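The Folding Question: do we need a method for towels?
Speaker notes, Brondley home skills evening, Larysa Romaniuk
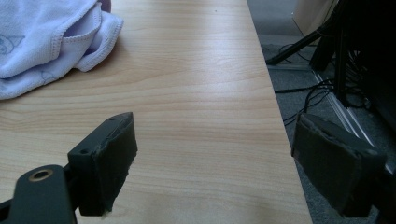
Opening (keep it short)

Thank Sum-yee Tam for the room. Ask who folds their towels in thirds. Ask who was taught to, and by whom. Wait for the mothers-in-law to come up.

Then say where I stand. I've read the Zillico folding guide cover to cover, all 47 pages of it, and I remain unconvinced that a small towel needs a system. A lilac towel bunched up on a table bothers some people a great deal. I'd like to know what harm it's doing.

The case for folding

Be fair here. So-ying Fang will be in the second row and she'll want her side heard.

- Stacks fit a narrow linen cupboard. True, if you own a narrow linen cupboard.
- You can see what you've got. Also true, although I've never lost a towel in a basket.
- "Folded cloth lasts longer." The guide says this twice and gives no source either time. I wrote to ask in November. No reply yet. Pause here, somebody usually laughs.

What the guide skips

Hems. A sewn hem is thicker than the cloth beside it, so a fold that lands hem on hem makes a lump and the whole stack leans. The drawings in the guide show perfectly flat rectangles. Pass the guide round at this point and get it back before the break.

Surface. You need a clear stretch of table, and most kitchens at tea time haven't got one. A bench beside the sink is no good. If the organiser's first instruction is "clear your table", that's a second chore and it ought to be counted as one.

Printed towels. Design in or design out? King-fai Hung says out, always. The guide says in, to protect the colour. I asked both for their reasons and got a shrug and a paragraph about sunlight. My cupboard has a door.

The trial, such as it was

Six households, a fortnight each, half folding and half tossing everything in a tub. Admit straight away that this is tiny and that two of the households are related to me. The folders said they felt tidier. Nearly 200 towels went through and I couldn't tell you which pile dried anyone better.

Don't let Szu-yu Yeh turn this into the ironing argument.

Finish

Fold the bath sheets if you like the look of them. Leave the small ones alone for a month and see whether you mind. Questions, then tea. Guides back in the box by the door, please.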